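Choosing and living with a bench arm kit: notes for week 9

Reading time: 7 minutes

Last week we got as far as joints and controllers, and a few of you looked a bit glazed by the end, so this week is more practical. I'm going to talk you through one kit, the Flornska bench arm kit, which I've had set up for most of this term. I'm treating it as a case study in how to review a product you might end up recommending to somebody with real money to spend. You'll be writing your own review for the second assignment, so pay attention to the kinds of things I bother with as well as what I thought of them.

What you get

The standard Flornska kit comes as an arm, a two-finger gripper, a mounting rail, a controller box and a licence for the teaching software, which is called Vivska. There is also a service plan, sold through a dealer called Arkard, and I'll come to that because I have opinions. The kit arrives in 2 crates. The heavy one really does need two people, and I say that as someone who tried it alone and spent the evening lying on the carpet.

Putting it together took me an afternoon. The printed guide is good up to the point where you fix the arm to the rail, and then it goes strangely quiet and you're left with a bag of bolts and a drawing the size of a stamp. I got there in the end (the longer bolts go at the back!) but if I were reviewing this for a school or a small workshop I'd mark it down. The people buying a starter kit are the ones least able to guess.

First question for a review: what is the job?

This is where most student reviews go wrong. You read the sheet that came with the product, you copy out the reach and the payload, and you say whether the numbers are big. But a number only means something next to a job. So before I switched anything on I wrote down the job in one sentence: pick up everyday kitchen things from a table and put them where I ask.

It sounds easy, and for us it is. For a gripper it's a horrible mixture. You've got thin rims, round things that roll, flat things with nothing to get hold of, and soft colours that sit very close to the colour of the table. I use play food for a lot of it, for the simple reason that real strawberries don't survive a morning of practice.

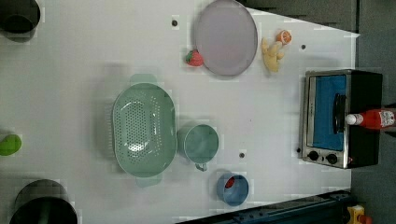
The other thing I'd say about choosing a job is to make it slightly too hard. If you only test with neat blocks set well apart, every kit on the market looks wonderful. Put things close together, let one touch another, leave something at the bottom of a bowl where the fingers have to come in from above without knocking the side. You'll learn more in ten minutes of that than in a whole day of stacking cubes.

Plates are my favourite nasty test. A plate lying flat gives a two-finger gripper almost nothing to work with, and the only sensible way in is to catch the edge. The Flornska fingers are a bit thick at the tips for this. I tried the slim tips, which cost extra, and they were a lot better at plates and a little worse at anything heavy. That's a perfectly normal trade and I don't hold it against them, but I'd like the slim ones to be in the crate to start with.

Colanders, on the other hand, are a treat. If there's a tab at the end, the arm can take hold of it and you hardly have to think. The catch is the turn. A long shape held by one end swings when the arm moves off quickly, so you need to slow the first bit of the move. Vivska has a setting for this, hidden two menus down under "comfort", of all things.

Teaching it

You teach the arm by moving it with your hands while the software watches, and then it has a go on its own. I was ready to be grumpy about this and I ended up enjoying it very much. Within an hour I'd shown it how to lift a measuring cup by the handle, and from then on it was a matter of showing it again with the cup in a new place, and again, and again.

And this is the part the sales page skates over. It takes a lot of showing. Flornska suggest 500 goes for a task of this sort, and you can get something working with fewer, but it gets fussy. Move the cup to a corner you never used in the practice and it'll reach for thin air with total confidence. When you write your review, please say how much practice you gave the thing before you judged it. A review that leaves that out isn't much use to anybody.

A word on doors and knobs. Small ovens are a lovely next step once the picking up is going well, with a handle to pull and a door that moves in a curve. I haven't given the kit enough time on that to score it, so I won't. You're allowed to write "not tested" in a review. I'd much prefer it to a guess.

The service plan

Arkard sell a plan that covers repairs, a loan arm while yours is away, and help over the phone. The phone help is excellent. I rang with a silly question about the controller fan and got a patient answer from somebody who clearly had the same box open beside them. The loan arm is less good. It took 9 days to reach me, and by then mine was nearly ready to come home. If you're running a class to a timetable, that matters far more than the payload does.

I also had a short go with the rival kit from Michalík, which is smaller and cheaper and has the better printed guide by miles. The arm is a touch wobbly at full stretch. For a table in a spare room I'd probably take it. For a lab where a new group turns up every couple of hours and leans on things, I'd pay for the Flornska.

For the assignment

Pick a kit, a product or a service to do with robots. Write the job in one sentence at the top. Say what you tested, how much practice it had, and what you left out. Say who should buy it and who shouldn't. Please don't paste in the maker's table of figures; I've got it already and I can read it by myself. Drafts by the end of the month if you'd like comments from me.

Comments

marrowfat: Is the slim tip set sold on its own, or only with the service plan?

Reply from the author: On its own, but you have to ask for it. It's not on the main order form.

tin_whistle: Had the same trouble with the bolts. I fitted them the wrong way round and it ran like that for 2 weeks before I spotted it.

quietgears: Can we review a robot mower, or does it have to be an arm?

Reply from the author: Mower is fine! Same rules, write the job down first.

Questions to the course office, please | © Course notes, all rights reserved | Back to top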